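Trevor Sawatzky
I've been selling secondhand dishes online since May. A few people asked how the money works, so I'm putting it in a thread.

Total sales so far: $2,617. Of that, $600 went to buying stock and $415 went to postage. Boxes and paper were another $60.

Most of my stock comes from estate sales. I go on the last afternoon, when prices drop. Sets with a missing piece are cheap and the single bowls sell fine. 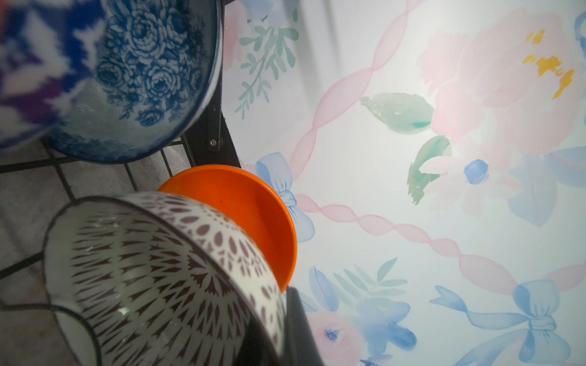 Blue and white moves faster than anything else I list. Plain white barely moves unless it's a full set of eight.

Postage is where I lost money early on. I guessed weights for the first month — don't do that. Buy a kitchen scale and weigh the packed box.

I list on Joven and Dillari. Joven has more buyers, Dillari has fewer returns. I tried Voicu for a few weeks and sold two saucers.

Someone asked about breakage. Three claims so far, all plates packed flat. I pack them on edge now.

Next I want to try glassware.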